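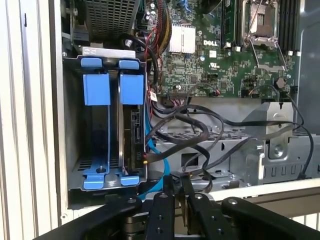 Slide 1. Inside a Dell desktop computer, with the processor socket open.

Speaker notes: Keeping What Still Works. Reuse of office equipment in the Aveck district service
Delivered to the autumn meeting of district administrators, Daltelen. Speaking time 20 minutes, questions to follow.

Opening

Good afternoon, and thank you for the invitation to speak. My subject is the disposal of office equipment by public bodies, and in particular the changes made to our own procedure at Aveck. Copies of the revised procedure are on the table by the door.

The district service occupies two main buildings, Volberg House and the Madigan Street offices. Between them they hold a large quantity of desks, chairs, filing cabinets, telephones, printers and computers, bought at different times under different budgets. Until last year, each department disposed of its own items when it saw fit. Records were kept by some departments and not by others.

[Pause. Next slide.]

Slide 2. What the review found

The review covered 414 items marked for disposal over 12 months. Each was inspected at the Volberg store before it left the premises. The inspectors recorded the age of the item, its condition, the reason given for disposal and whether another department had asked for something similar in the same period.

The last of these questions proved the most useful. Departments were found to be ordering new chairs in the same month as chairs of the same pattern were being sent away from the floor above. The cost of a single chair is small. The practice, repeated over many years, is a considerable charge on public money.

The review also looked at the reasons given on the disposal form. "Surplus", "old" and "replaced" were the most common entries. None of these tells the store whether the item works. The form has been rewritten and now asks for a plain statement of any fault.

[If asked: the old form may be seen at Appendix B of the handout.]

Slide 3. The revised procedure

Please take this slide slowly. Members of the audience may wish to make notes.

Under the revised procedure, no department may dispose of equipment directly. The department completes the form and the item is moved to the Volberg store. A notice is then placed on the internal list, where it remains for 8 weeks. During that period any department may claim the item without charge, other than the cost of moving it.

Items not claimed are offered to schools and registered charities within the district. Only after that offer has closed may an item be sold, broken up for parts or sent for recycling.

Furniture is the simplest case. Most of what reaches the store is sound, and minor repairs are carried out on site. Upholstered items must carry a fire safety label before they may be offered outside the service. Those without one are stripped, and the frames are sent for scrap.

Slide 4. Equipment that holds information

Computers, telephones and photocopiers require separate treatment. The department remains responsible for any information held on a machine until the store has issued a receipt. Storage drives are removed on arrival, entered in a register and either wiped or destroyed. The machine itself may then be assessed for reuse.

Colleagues are reminded that many photocopiers also contain a drive. This was overlooked under the former arrangements, and I would encourage every authority represented here to examine its leasing contracts on this point.

Memory, power supplies and cables in good order are kept as spares. A machine which cannot be offered whole may still keep several others in service.

[Next slide. Check the time. No more than half should have been used.]

Slide 5. Difficulties

It would be wrong to present the procedure as free of problems. Space at the Volberg store is limited, and large items such as plan chests and conference tables occupy it for the full notice period. A shorter period for such items is under consideration.

Some departments have been slow to look at the internal list before placing an order. From April, the purchasing office will refuse any order for furniture which does not carry a note confirming that the list has been checked. We expect this measure to be unpopular at first.

There is also the matter of transport. The Madigan Street offices have no goods lift, and moving heavy items requires an outside contractor. Where the cost of moving exceeds the value of the item, the store manager may authorise collection from the building by the receiving school or charity.

Slide 6. Requests to the meeting

The Aveck service places two requests before the meeting. The first is that neighbouring districts consider opening their disposal lists to one another. Daltelen has already indicated that it would be willing to take part in a trial, and we are grateful for that support.

The second is that a common form be adopted. A draft is included in the handout. Comments should reach the Aveck purchasing office by the end of February.

[Leave slide 6 on screen during questions.]

Notes for questions

On staffing: the store is run by existing staff. No new posts have been created.

On liability for donated electrical items: all are tested before release, and the receiving body signs for them. Wording is at Appendix C.

On savings: figures for the full year are with the auditors and should not be quoted until released.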